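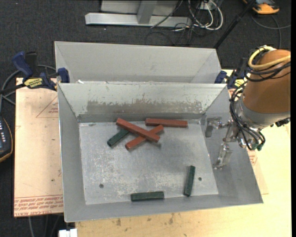
Red and green blocks in a metal bin.

20/02/2019

I have been trying to learn a bit of Danish for our trip in March and it is going slowly. We booked nine nights in a flat, and I told Lise Fraser before Christmas that I would be able to order a meal and ask for directions by the time we left. I can do the first of those if the waiter is patient.

The evening class is at the library, 40 minutes each week once the teacher has got the heating on. There were more of us at the start of term. Solange Robichaud stopped coming when her shifts changed, which is a shame as she was the only one who could say the soft d properly. I still say it like an l and hope for the best.

Numbers are the hard part. Up to forty they behave much as you would expect, then at fifty they start going by twenties. 95 is femoghalvfems, which is five and then a word for ninety that comes from four and a half twenties. I wrote it on a card and stuck it to the fridge. Prices are going to be a problem, so I shall mostly pay by card and look at the screen.

Reading is much easier. I can get through a short news story if it is about the weather or a road being closed. I tried a children's book as well, but it was full of animals I couldn't name and I gave up on page five.

Verna Okafor lent me a set of old language CDs. The first disc is all about checking in at a hotel and sending a telegram – no use to us, but the voices are very clear and I play it in the car. My pronunciation has got better on the words I hear most, so I can now say "two single rooms with bath" quite well.

Two more classes before we go. Next week is food, and the one after is trains and buses. I need to go over the days of the week again before then.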